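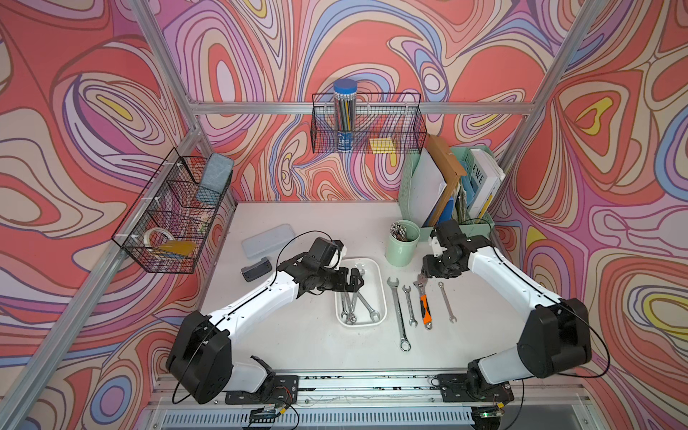 Reply from the requesting department: the hot water in the second-floor washrooms is lukewarm again this morning, although it was acceptable late yesterday, and we would ask that the ticket not be closed until it has stayed warm for a full working week.

Support > Building Services > Plumbing > Hot Water > Ticket 2000

TICKET 2000
Subject: Intermittent lukewarm water at hot taps, Barura Building, second floor
Opened: March 7, 2023
Priority: Normal, later raised to High
Status: Resolved – under review
Assigned to: Building Services, Plumbing Desk
Outside contractor: Gachanja Mechanical

Original request

The hot taps in both second-floor washrooms and in the staff kitchen deliver water that is barely warm. The fault is worst in the early morning and shortly after the lunch period. On some occasions the water becomes properly hot after a long wait and then turns cool again while the tap is still open. The ground floor has not reported any difficulty. The department asks whether the water heater is too small for the building, as this was suggested when a similar fault was reported last August.

First response from the Plumbing Desk

Thank you for your report. The water heater serving the Barura Building was checked on the day the ticket was opened. It was firing normally, its controller showed no fault codes, and the temperature at the tank outlet matched the setpoint. The heater is therefore not considered undersized on present evidence. Please do not ask for the setpoint to be raised. An increase at the tank can create a scald hazard at fixtures that have no local temperature control, and it would make the fault harder to trace.

To help us narrow the search, please record the following for each occurrence: which tap was in use, the approximate time of day, whether the cold tap beside it was also open, and whether the cold water felt unusually warm. The last point is often overlooked and is of particular interest.

Reply from the requesting department

Records are attached to the file. The cold tap in the east washroom was warm to the touch on several mornings. Staff had assumed that the pipe ran near a radiator. The kitchen tap is poor at the same times as the washroom taps. The water is never discolored and there is no odor.

Update – Plumbing Desk

A warm cold line, together with a cool hot line, points to a cross-connection. In plain terms, hot and cold water are meeting somewhere they should not, and whichever side has the higher pressure pushes into the other. The usual sources in a building of this age are:

- a thermostatic mixing valve whose internal check valves have failed
- a single-handle faucet with a worn cartridge
- a mop sink faucet left open behind a shutoff on a hose or a chemical dispenser
- a hand shower with a pause button, left paused while the faucet is open

The main mixing valve is a Tillora unit in the mechanical room. It was examined first, as a fault there would affect the largest number of fixtures. The strainers on the hot and cold inlets were removed and cleaned. The hot side held a small amount of scale. The cold side was clean. The check valves moved freely and seated properly. The valve was put back into service and the outlet temperature was steady for as long as it was observed.

Result: no improvement on the second floor the next morning.

Update – Plumbing Desk

The aerators on the second-floor taps were removed, rinsed, and refitted. Flow improved slightly in the east washroom. Temperature did not change. We mention this only for completeness, since a blocked aerator can lengthen the wait for hot water and is sometimes mistaken for a heating fault.

The recirculation pump was also checked. It was running, and the return line was warm at the pump. The return line at the second-floor riser was noticeably cooler. The balancing valve on that riser was found nearly closed. It was opened to the position marked on its tag, which appears to date from the original commissioning.

Result: partial improvement. Hot water now arrives sooner in the west washroom. The east washroom and the kitchen remain affected.

Reply from the requesting department

The west washroom is much better and staff have remarked on it. The kitchen is unchanged. We would be grateful for some indication of how long the remaining work will take, as the kitchen is used for a lunch service and the dishes must be washed properly.

Update – Plumbing Desk

Priority has been raised to High. Until the fault is cleared, please use the ground-floor kitchen for dishes from the lunch service. Gachanja Mechanical has been asked to attend for an isolation test, which requires the hot water to the second floor to be turned off for 20 minutes. Notices will be posted on the washroom doors beforehand.

Isolation test – summary of the contractor's visit

The hot supply and the hot return to the second-floor riser were both closed. A hot tap in the east washroom was then opened fully. If there is no cross-connection, the tap should run down to a trickle and stop. It did not stop. Water continued to flow with good pressure and became cold. This confirmed that cold water was entering the hot piping on the second floor itself, beyond the closed valves.

Each fixture on the floor was then isolated in turn at its own stops, with the east washroom tap left open throughout. The washroom faucets made no difference. The kitchen faucet made no difference. When the stops for the mop sink in the janitorial closet were closed, the flow at the washroom tap fell away and ceased.

Cause

A Flasska dispenser had been connected to the mop sink faucet by a short hose. Both handles of the faucet had been left open so that the dispenser would be ready for use, and the shutoff was made at the dispenser. With both handles open and the outlet closed, the body of the faucet acts as an open passage between the hot and cold lines. Cold pressure on this floor is normally 5 psi higher than hot, so cold water passed into the hot piping nearly all the time. When there was heavy demand for cold water elsewhere in the building the pressures reversed, and hot water passed into the cold line. This accounts for the warm cold tap in the east washroom.

The faucet does not have check stops. Its vacuum breaker was in place and working, but a vacuum breaker protects against back-siphonage from the hose and has no effect on flow between the two supplies.

Work carried out

1. Both handles of the mop sink faucet were closed and the hose was disconnected.
2. Check valves were fitted to the hot and cold supplies of the faucet.
3. The dispenser was reconnected to a separate cold outlet with its own backflow protection.
4. The isolation test was repeated. The washroom tap ran down and stopped as it should.
5. The riser was reopened slowly and air was bled from the highest tap.

Temperatures at all second-floor hot taps were taken after the riser had been open for 20 minutes and again at the end of the visit. All were within the accepted range.

Update – Plumbing Desk

The mechanical room valve has been left at its existing setting. No change to the heater is planned. The suggestion made in August that the heater should be replaced has been withdrawn from the equipment list.

A note has been sent to the cleaning service asking that faucets be closed at the handles at the end of each use – including where a dispenser or a spray nozzle has its own shutoff. A label to the same effect has been fixed above the sink. Similar dispensers on the other floors will be inspected at the next routine visit.

Guidance for other buildings

Where a department reports lukewarm water on one floor only, please check the mop sinks before requesting a contractor. Open closets should be visited while the fault is present. A faucet with both handles open and no water running is sufficient reason to close it and observe the nearest hot tap. Departments should not operate riser valves or remove valve covers.

Reply from the requesting department

Hot water has been satisfactory in both washrooms and in the kitchen for two days. The cold tap is cold. We will write again at the end of the week.

Closing status

Resolved, pending confirmation from the department. The ticket will remain open for 5 working days from the last reply and may be reopened after that by quoting its number.

2 comments
5 shares

Related tickets
Slow drain in ground-floor kitchen, Barura Building
Knocking noise in riser when taps are closed
Tillora mixing valve – how to request a strainer cleaning
Drinking fountain not chilling
Replacement of washroom aerators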